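Home & Shop Tech Forum > Robots and Automation > Can they do chores yet?

Thread: Bagging stuff. Are we there yet or not
23 replies, 2,473 views (showing selected page 1)

drillpress_dan
Started 7/6/26

Ok so my sister in law sent me one of those articles, "robots will be doing your dishes" etc. I've been reading that article since I was a kid. I pack orders for a living, small parts, hardware, sometimes produce boxes for the co-op next door when they're short. What I want to know is simple. Can a machine take a plastic bag, a plain thin one, open it, put something in it, and close it. Without a guy standing there.

I don't care about folding shirts. I don't care about backflips. Bags.

pbhatt_bench
Depends what you mean by can.

I'm Pramila Bhatt, some of you know me from the vacuum gripper thread. I spend my days on exactly this, two arms on a rail, a table, groceries and bags. Results so far are mixed, and I'd rather give you the mixed version than the article version.

Fruit is the easy half. An apple is round and stiff and stays put when you close on it. Bag is the hard half. It has no shape. You grab it here and the other side goes somewhere else. And half the time you can't tell from the wrist camera if you've got one layer or two, or the bag behind it.
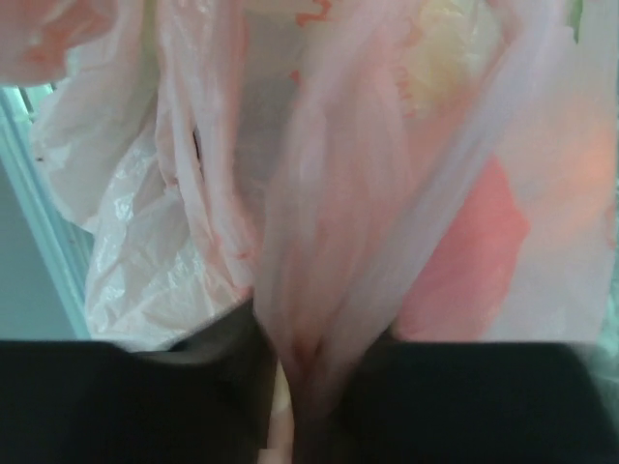

We've been going back and forth on how hard to squeeze. Too light and thin film slides out when there's any weight in it. Too hard and you don't lose the bag but the fingers won't let go clean, static I think, it rides along with the finger when you open. Flat soft pads helped. Not a cure.

So my answer to Dan, yes with somebody nearby. No if you mean walk away and get lunch.

drillpress_dan
"Yes with somebody nearby" is a no at my shop. If I'm paying somebody to be nearby they can bag it themselfs.

kettlecorn
^ this

old_conveyor_guy
Bagging was solved decades ago. Bags on a roll, pre opened, puff of air, drop, seal. I ran a line like that. You people are trying to teach a robot to do it the dumb way, with fingers, like a person at a checkout.

pbhatt_bench
Sure, if every item is the same and you can pick the bag. Our bags are whatever came home from the store, printed ones, crinkly ones, ones with handles that have been tied and untied. Nobody has bags on a roll with an air puffer in their kitchen. The question in the thread title is chores.

old_conveyor_guy
Dan's question was packing orders. He said so. Read the first post.

pbhatt_bench
He also said produce boxes. Mixed. That's my whole point, mixed is where the roll machine quits.

old_conveyor_guy
Mixed is where you hire a teenager

SuzyQ_Maker
Can we not do this again, last thread got locked.

Real question for Pramila. See-through bags, does the camera even see them? I tried a hobby arm with a cheap depth sensor, the clear bag might as well not exist. It saw the table right thru it.

pbhatt_bench
Yeah same here, I gave up on depth for film. We use plain color pictures, several views, and let the thing learn from people driving the arms by hand. Printed bags are better because there's something to look at. Although – prints have their own problem, a pink patch on the near side and a pink patch on the far side look like the same patch. The crinkles help more than the prints do. White crinkly supermarket type is my favorite. Never thought I'd have a favorite.

Tied handles are a nice target too. Sticks up, easy to come at from above.

delyth_d
Delyth Dafis here, long time reader, first time in this section. I run the packing room for a fruit box outfit called Brusomel. We trialed a machine last year from Prosser, the pick arm not the conveyor. It was good at apples and oranges. Very good, better than my newest hire. Then grapes.

Grapes it would get hold of one grape and pull. You can guess. We had the operator put all grapes in by hand and the arm did the rest, and then the operator was waiting on the arm all day so we sent it back.

Is anybody getting anywhere with grapes? I have 40 boxes before lunch most days and grapes in nearly every one.

drillpress_dan
Delyth this is what I'm talking about. The one good honest report. Thank you

pbhatt_bench
Grapes are bad, I won't pretend. Bunch drapes over whatever it's next to, so you're lifting something that is also lying on something else. What works a little is going for the stem and not the fruit, but you need to see the stem, and in a crowded tray you often can't. Berries next to hard fruit is the other one. Strawberry down between bigger stuff, fingers don't fit without bumping something.

My order lately, for anyone setting up a test. I do it the same every time so I can compare runs:

1. Bag down on the table, opened by hand. Yes by hand, I count opening as a separate job and I score it seperate.

2. One arm on bag duty, stays near it. Don't let both arms go to the tray or they fight over room.

3. Single hard fruit first. Apple. Let it settle in the bottom, the weight makes the bag behave for everything after.

4. Then fruit from a mixed tray, leave it mixed. Don't line it up nice for the robot, you're only cheating yourself.
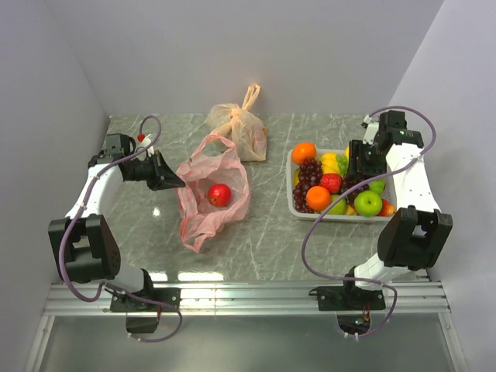 5. Gather the neck, lift an inch, wait. If it slips it'll slip right then and the fruit doesn't go far.

6. Write down every time you had to reach in. Even the little nudges. Especially those.

SuzyQ_Maker
Step 1 is kind of the whole problem tho?? Opening the bag by hand

pbhatt_bench
It's half the problem. I said I score it separate, didn't say I skip it. Opening goes like this, two fingertips have to rub the layers apart, and you can feel that and the arm can't, or ours can't. When it gets a handle in each gripper first it's fine, pulls apart easy. When the bag is flat and stuck together I've watched it try five times on the same corner. Same corner! I wanted to throw a shoe.

kettlecorn
lick the fingers. works for me at the store

pbhatt_bench
A damp sponge pad has been suggested, not kidding. Haven't tried it.

old_conveyor_guy
Puff of air.

SuzyQ_Maker
ok the puff of air guy might have a point for the stuck ones

old_conveyor_guy
Thirty years I've had a point.

riller_owner_nc
Bought a Riller for the house in the spring. Floor pickup and light tidying, is what the box says. Since Dan asked about chores in general, here's mine.

Socks yes. Kid blocks yes, slow. Empty cereal box yes. Grocery bag on the floor, it drove up, grabbed it, drove off with it stuck to the arm and it stayed on there thru the kitchen and hall. It then reported the job done. My wife has video.

Would I buy again, yeah probably. But it's a sock machine.

drillpress_dan
A sock machine. How much?

riller_owner_nc
more than the socks

tanager44
Going to disagree with the mood in here. I think people are judging this wrong. Everybody wants it as fast as a person. I have bad hands, arthritis, both thumbs. Tying a bag is a real chore for me, opening one is worse. If an arm on my counter took ten minutes to bag up the fruit and tie it I'd be happy, I'm not running a packing room. Slow is ok. Slow with one mess a week is ok.

What isn't ok is me needing to reach in and fix it, since that's the thing I can't do.

pbhatt_bench
This is a fair post and I wish more people testing would hear it. Reach-ins are the number that matters and it's the number that gets left out of the videos.

drillpress_dan
Ok I'll give tanager that one. For a home I can see it. For a shop my answer is still no. Speed is money.

delyth_d
Not always no. If it ran overnight slow and I came in to half the boxes started, hard fruit in, I'd take that. We'd add grapes and berries in the morning. Never got to try it, the Prosser people wanted someone in the room whenever it was powered.

drillpress_dan
Then who's in the room at 2am

delyth_d
Well yes

SuzyQ_Maker
Has anybody looked at the Brustesier pads? Softer than what comes on most arms, supposed to be good on film. I can't find a review that isn't the seller.

pbhatt_bench
Have a set on order. Will post when they've been on for a while, same tray, same steps, so it's a straight comparison with the old ones. Delyth if you can tell me what kind of bag you use, weight and if it's got handles, I'll run some of yours too.

delyth_d
No handles, clear, very thin. The cheap ones sorry

pbhatt_bench
Of course they are. Ok. Send me a message with the details.

old_conveyor_guy
No handles and clear, she's going to want the air

kettlecorn
following for the pads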